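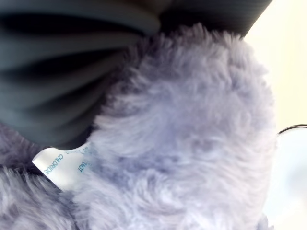

Lavender long pile, close up

Matted fur on a plush bunny, wash or just brush?

skolt_yaa
Posted Feb 19, 2022

I have a lavender bunny with the long shaggy kind of fur. The pile on the body has started to clump into little swirls and I'd like to get it straight again before it goes to my niece. The belly is a different fabric, white and fuzzy, and the ears are pink on the inside. The tag is hard to read, so I have no washing instructions. I paid 34 dollars for it and don't want to ruin it.

Is this a washing machine job or a brush job?

Yaa Laryea

ekinci_b
Brush first. Use a pet slicker brush with the small ball tips, work from the ends of the fur down to the backing, and hold the base with your other hand so you don't pull on the seams. Do one patch at a time. If it still looks flat after that, mist it with water and brush again.

DaehanSon
I'd wash it. Mesh bag, cold water, gentle cycle, half the usual detergent. I have done plenty of long pile this way, including a Joshi bear that is older than my kids. Air dry only. Brushing dirty fur just moves the dirt around.

ekinci_b
Cold wash is fine for the fur, but you don't know what the stuffing is or what is glued on. If the eyes have lashes or there is a bow, the machine is the wrong place for it.

skolt_yaa
It does have both. Lashes, and a small blue-green bow at the bottom of the ears. The soles are white with brown paw prints on them, and I don't know if that print would survive. Whole bunny:

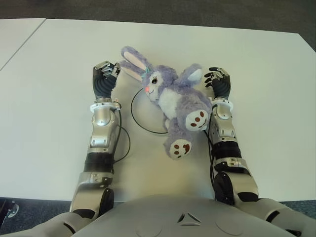

Solange Pelletier: Surface wash only. A bowl of cool water, a drop of baby shampoo, a white washcloth. Wipe with the pile, then wipe again with plain water. Keep the cloth off the paw prints until you have tested one corner. I lost the print on a set of feet last August by scrubbing them.

DaehanSon
Fair point about the print. I still think surface washing leaves soap in the fur, and soap is what makes it clump again. If you go that way, rinse more than you think you need to.

cengiz.e
Two things to add.

Don't use a hair dryer on anything but the cool setting. This kind of fur is usually acrylic or polyester and the tips frizz with heat. There is no fixing that.

Also skip fabric softener. I tried the Zulteo spray and it made the pile greasy.

Cengiz Erdem

ekinci_b
Agree on the dryer. Disagree on softener, a very weak mix in the last rinse has worked for me.

skolt_yaa
Thanks all. I'm going with the cloth and the slicker brush, no softener. Will start on the back where it shows least.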